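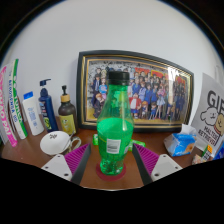

Section 7. When the gripper crushes, drops or won't let go

I wrote this section after the Clustton hand ate three of my water bottles in one afternoon, so please read it before you call anybody! Nearly everything that goes wrong with the fingers comes down to a bad zero, a worn pad or a sticky trigger, and you can sort all of those out at a desk with an empty plastic bottle.

Caution: Keep your own fingers out of the gap whenever the battery is in. The pads are soft but the plates behind them are not, and a hand with a lost zero can close at full force without you touching the trigger. If it does, pull the battery. Don't try to pry the fingers apart.

7.1 Fault code 83 (lost zero)

You'll see 83 on the handle display, usually right after a drop or a battery change. The hand no longer knows where "open" is, so it guesses, and it guesses badly.

1. Pull the battery and count to 50. (I know. Count anyway, the board holds a charge.)
2. With the battery still out, check that nothing is caught between the fingers or down in the hinge.
3. Put the battery back and hold the trigger fully out for two seconds. The fingers should swing wide and stop.
4. Wait for the code to clear. If 83 comes back, go to 7.3.

Note: Firmware from before August shows a blank display for this fault instead of a number. The fix is the same.

7.2 Test grip

Never do your first grip after a fault on anything you care about. I use a capped plastic bottle standing on a coaster, so I can tell right away if it gets shoved sideways.

1. Set the bottle upright with clear space on both sides.
2. Bring the hand in low and level, with one ribbed pad on each side and the gap centered on the bottle.
3. Squeeze the trigger slowly until both pads touch. They ought to touch together. If one gets there first and pushes the bottle across, the zero is off and you need to redo 7.1.
4. Squeeze a bit more. The ribs should bend around the plastic before the plastic starts to give.
5. Lift it a little, hold, set it back down and let go. Both fingers should release cleanly.

Caution: Don't test with glass, and don't test with anything full. I tried a full bottle once and spent the evening drying out a keyboard.

7.3 Still misbehaving?

Bottle slips: wipe the pads with a damp cloth and let them dry. If any ribs are torn, replace both pads, even if the other one looks great.

Bottle buckles early: check the screws on the finger plates. A loose plate tilts the pad and all the force lands on one edge.

Fingers stay shut: battery out, then turn the release knob on the back of the handle counterclockwise until they open. Stop using the hand after that and send me the log.

Logs go to the Stundunow support inbox, addressed to Nhi Từ (that's me). Put the fault code in the subject line, and tell me what you were gripping when it happened.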